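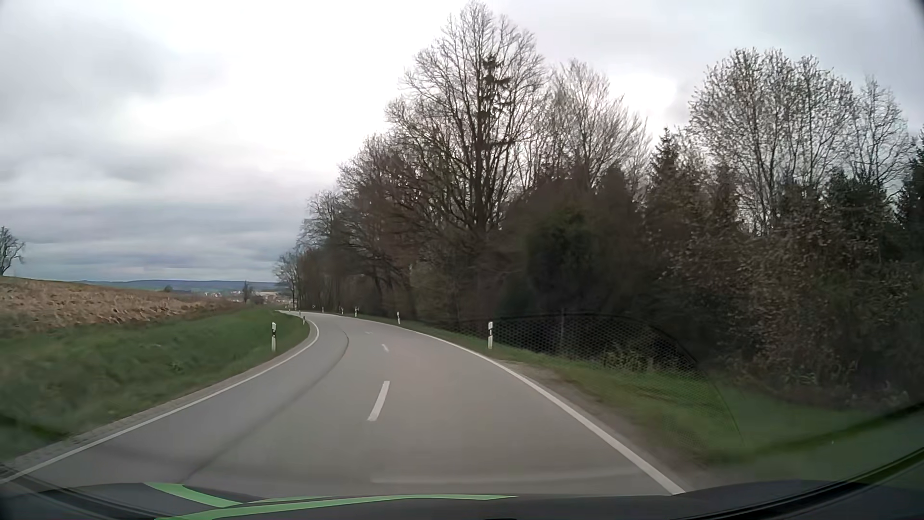 Jelstead Residents' Help Board: Roads and Verges

Passing a slower vehicle on the left-hand bend toward Kernow

Posted by Embla Lindholm

I relocated to Jelstead in November and now drive the two-lane road to Kernow on most working days. My inquiry concerns the long bend to the left. The center line there is made up of separate white dashes, while the lines at both edges are solid. I had understood that a broken center line allows a driver to pass. On two occasions, however, a driver behind me has begun to pass at the start of the bend, where one cannot see what is coming. Is passing permitted at this location? I would also appreciate an explanation of the white posts with the black bands that stand along the grass, as the district where I lived previously did not have them.

Volodymyr Boiko

The line is broken, so passing is allowed. The posts are for snow.

Yevdokiia Tymoshchuk

The previous reply is incomplete, and I would ask new residents not to rely on it.

A broken center line means that the marking itself does not prohibit crossing. It does not relieve the driver of the duty to see that the opposite lane is clear for the full distance needed to pass and return. At 80 km/h that distance is considerable, and on the bend in question the road passes out of view well before it. A driver who begins to pass there is doing so without the required view, whatever the paint may show. The correct course is to remain in lane until the road straightens.

The posts are delineators. Their purpose is to show the driver the course of the road, particularly at night and in fog. On a bend they are most useful along the outside, where the row indicates how far the curve continues. They are of some help in snow, but that is a secondary use.

Residents who wish to request a solid center line may write to the district roads office. The request should give the direction of travel and the nearest junction. I submitted one for the Uibo turnoff and received a written answer in 14 days.

Ibrahim Bako

I concur with Ms. Tymoshchuk. Please also report any post that is leaning or missing. The form is at the front desk of the district office, window 4.

Thread closed to new replies 9 May 2025. Moderator: Rostyslav Savchuk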